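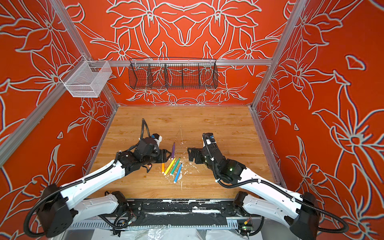 Gangadharan Chacko wrote in to say that his pattern never matches past the second drop, that he has tried it three times, and that he now owns enough leftover paper to wrap every birthday present until he dies. He wanted to know whether large florals are simply beyond ordinary people. They aren't, but they do punish anyone who starts cutting before they start measuring, and I say this as a man who once papered a box room in Miststead with half the lilies upside down.

Before you cut anything

Find the repeat on the label. It's the distance from one flower to the next identical flower going down the roll, and on mine it was 52 cm. Then look for the match symbol. A straight match means every drop starts at the same point in the pattern. An offset match means every other drop shifts by half a repeat, and this is where Gangadharan came to grief. His label said offset. He had read it as decoration.

Measure the height of the wall at both ends. They will differ. Take the larger figure, round it up to a whole number of repeats, and for an offset match add half a repeat more. Now add 10 cm for trimming.

Hanging the first drop

Decide where the big blooms should fall. On a back wall, the one you face as you come in, I like a flower centred at eye level and the joins falling wherever they please at the sides. Draw a plumb line in pencil. Do not trust the corner, the door frame or your own eye, all of which have let me down.

Paste the wall or the paper according to the label. Hang the first drop to the line, smooth from the middle outwards and leave the extra at top and bottom until you've checked the flowers are the right way up. (Laugh if you like.)

Going round the corner

Never wrap a full width into a corner. Measure from the last edge to the corner at top, middle and bottom, add 18 mm to the widest, and cut the strip to that. Turn the extra on to the next wall. Hang the offcut over it from a fresh plumb line, overlapping as much as it needs to.

You will lose a sliver of petal in the overlap. Put that in the corner people see least and say nothing about it at dinner.

Paint edges and trimming

Change the blade far more often than seems decent. A dull one drags, and dragged paper on a strong background shows a white edge from across the room — a felt pen in a near colour will hide most of it. Narayanan Kartha swears by running a crayon down the edge of the whole roll before unwrapping it. I tried it and got crayon on the ceiling.

Leave the room shut overnight with the heating off. Small bubbles usually go down by themselves. Large ones want a slit and a dab of paste.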